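# Tabletops, tops and odd corners

20th April

So I finally got around to sorting out the tabletop pictures! I've been promising this page since September, and Onyekachi Igwe has asked me for it so many times that I ran out of excuses. If you're new here, I like surfaces. Stone, fake stone, paint that wants to be stone, the vinyl you roll on with a squeegee and then cry over (bubbles, always bubbles). Whenever I do up a bench or a counter I end up looking at everybody else's first, and my folder of tops is now at 1,064 pictures, most of which are no use to anyone but me.

I'm not putting all of that up, don't worry. This page is for the dark veined look, because that's what I want for the bench in the back room at Tosham, and I've been going back and forth on it for 30 days or so without buying a thing. Light gray? Too much like the bathroom. Plain black? Lovely for a week and then you see every crumb. Black with veins keeps winning, and I keep coming back to one top in particular.
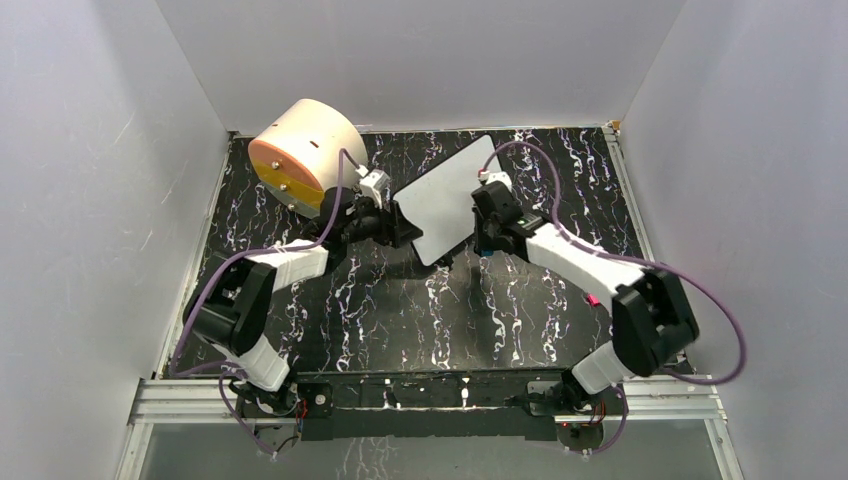

*Black top with white veins and a very faint violet, pale gray-white walls on three sides. The orange and yellow end on that white drum is the loudest color in the place, and I love it.*

What gets me is the violet. It's so faint that I scrolled past it the first few times and only thought "black and white," and then once I'd noticed it I couldn't stop seeing it. I went and held my paint cards up to the screen (I know, I know, screens lie) and started wondering if the back room could take a bit of purple somewhere. A cushion, maybe. Onyekachi says a cushion in a workroom is just a thing to get sawdust in, and she may have a point.

The walls are the other half of it for me. Pale gray-white next to a black top makes the veins look brighter, and it stops the whole corner from feeling like a cave. There are some scuffs and light streaks on the left wall too, so that's a fair warning about pale panels near a work surface! I'd go for something wipeable. My kitchen wall in Pivanport is a matte off-white, and every time I lean a tray against it I leave a mark that needs a proper scrub.

And then there's the silver rail along the near side, with the long black bar sitting on it. Silver, black, then the clear panel below picking up a bit of the veined pattern. I had been planning a wood lip on the front of my bench, because that's what I had on the last one, but I'm now pretty tempted by bare aluminum. It would be a straight line with no curves to sand. My only worry is cold wrists in winter, as I do lean on the front when I'm cutting paper.

I asked at Nnaji what they had in a black marble look, and they let me take four offcuts home. Two were far too busy, with veins as thick as my finger, and one had a gold fleck in it that looked fine in the store and like spilled glitter at home. The fourth is the keeper - thin white veins, lots of black between them, matte enough that my lamp doesn't glare back at me. No violet, sadly. I've had it propped behind the kettle for seven days now and I still like it, so I think that's the one.

Jostow do a similar pattern on a roll, if you're covering something you already own and don't want to haul a slab up the stairs. I've used their plain white before and it was fine on flat bits and a nightmare on corners. Buy extra. Warm it up with a hair dryer before you fold it over the edge, go slowly, and get someone else to hold the far end (thank you, Onyekachi, and sorry about your sleeve).

If you've got a dark veined top at home, please send me a picture, with a note of how long you've had it and whether the crumbs drive you mad. I'd love to see a few with a bit of wear on them. The pale tops are getting their own page once I've renamed the files, and the tile ones will go up after that.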